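How to put on a small welcome day for new students

If you've been asked to run a welcome day at your college and you're feeling a bit wobbly about it, put the kettle on. I've helped with two of them at Rilham now, and I promise it's mostly lists.

Start with the date. Ours is 17th November, for the students who join late in the autumn, and I booked the hall back in July. Do ring and check they've written it down properly - ours had us in for the evening!

Next, the music. You only want two acts for an afternoon. Ask around the music rooms first, because students love to play for their friends and will often do it for a hot meal. We had Gatti, a lovely noisy folk band, and Walo, who plays the accordion and would have gone on until midnight if we'd let him.

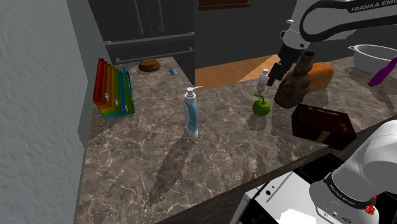 A brown vase towards the back of a marble counter.

Then walk round the hall with a pad and decide where everything goes. Keep the stage well away from the club stalls, or people end up shouting about chess over a drum kit. We had 13 stalls last time and gave each one a table, two chairs and a sign with nice big letters. Leave a good wide path to the doors.

Food can be simple. Soup, bread and a tray of something sweet will do, with labels for anyone who has to be careful (ask about allergies on the sign-up sheet, it saves a lot of running about).
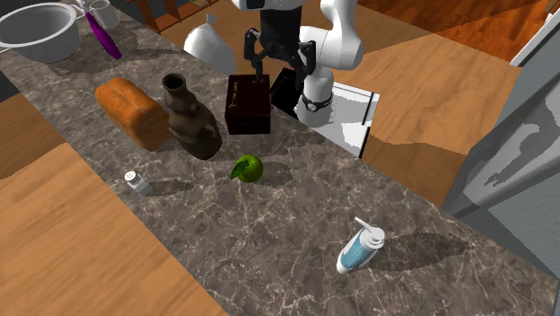
Boxes and a brown jug on the marble.

On the day, get your helpers in early and give each of them one job. Ludger Teuber came over from Rundden to do our sound and spent the first hour hunting for an extension lead, so pack a spare - pack two, if you have them.

14 shares
3 comments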